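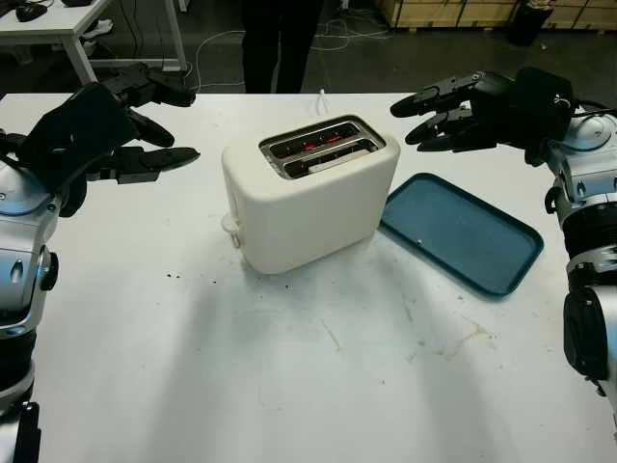
A kitchen circuit usually trips its breaker for a dull reason: too many things that make heat are running on it at once. Finding out which outlets share a breaker, and what each appliance draws, takes one afternoon and a pad of paper. You do not need to open the panel cover or touch any wiring. The appliances that matter most are the ones with heating elements, and a two-slot toaster with its elements glowing red is the easiest one to start with. Toasters, kettles, space heaters and hair dryers go at the top of your list. Phone chargers and radios can go at the bottom.

What you need

A plug-in lamp or a small radio
A pad of paper and a pencil
Masking tape
A flashlight
A plug-in watt meter (optional)
A helper, if the panel is far from the kitchen

Before you start

Save your work and shut down any computers. Tell everyone in the house that outlets will be going off and on. If anyone relies on powered medical equipment, leave that breaker alone and write "do not switch" next to it on your map.

If the panel is warm, buzzing, rusted or smells burnt, stop and call an electrician. The same goes for a breaker that will not reset.

Step 1. Draw the rooms

Sketch each room as a plain box and mark every outlet, ceiling light and wall switch. Scale does not matter. I use one sheet per room and tape them together at the end. Number the outlets clockwise from the door and put a scrap of masking tape with the same number on each cover plate. Include the outlets behind furniture, in closets and outside.

Step 2. Number the breakers

Most panels have odd numbers down the left and even numbers down the right. If yours has no numbers, add them with tape. Ignore whatever is written on the old label inside the door. Ours said "den" beside a breaker that ran the bathroom and half the porch.

Step 3. Switch one off and walk the house

Turn off breaker 1. Take the lamp from outlet to outlet and write the breaker number beside every outlet that is dead. Try both halves of each outlet, as one half is sometimes wired separately or controlled by a wall switch. Check the ceiling lights too. Then turn breaker 1 back on, turn off breaker 2 and go around again.

A radio turned up loud works well if you are alone, because you can hear it go quiet from the panel. Plug it into the room you expect to lose.

An outlet that stays dead with everything switched on may be downstream of a tripped GFCI. Look for a reset button in the kitchen, bathroom, garage or basement and press it before you write anything down.

Step 4. Find the limit of each circuit

The number on the breaker handle is its rating in amps, normally 15 or 20. Multiply by the voltage to get watts. With 120 volts at the outlet, a 15 amp circuit can carry 1,800 watts and a 20 amp circuit can carry 2,400. For anything that runs for hours, such as a space heater, plan on 80 percent of that: 1,440 watts and 1,920 watts.

Write both figures beside the breaker number on your map.

Step 5. List the loads

Turn each appliance over, unplugged and cold, and look for the rating plate. It will give watts or amps. If it gives only amps, multiply by the voltage. The plate shows the most the appliance is rated to draw, so the real figure may be lower.

A watt meter gives you the working number. Plug the meter into the wall, plug the appliance into the meter, and read it after a minute of normal use. Check that the meter is rated for the load first. My space heater settled at 1521 watts on high, which is over the long-run limit for a 15 amp circuit all by itself. The desktop computer and its monitor came to 227 watts together, and the lamp on the same desk used 40.

Step 6. Add up and move things

For each breaker, add the watts of everything that could be running at the same time. Where the total is over the limit, move one of the big items to another circuit. In our kitchen the outlets on either side of the sink turned out to be on different breakers, so the kettle moved across and the breakfast trips stopped.

Do not fix an overload with a power strip or extension cord from the same outlet, and never swap in a larger breaker. The breaker is sized to protect the wire in the wall.

Step 7. Make a clean copy

Write the final list on one sheet in pencil: breaker number, amps, rooms and outlets. Tape it inside the panel door and keep a photo of it on your phone. Pull the tape off the cover plates. When you add a large appliance, check the sheet before choosing an outlet.

Zhenhua Jin
Updated October 8, 2020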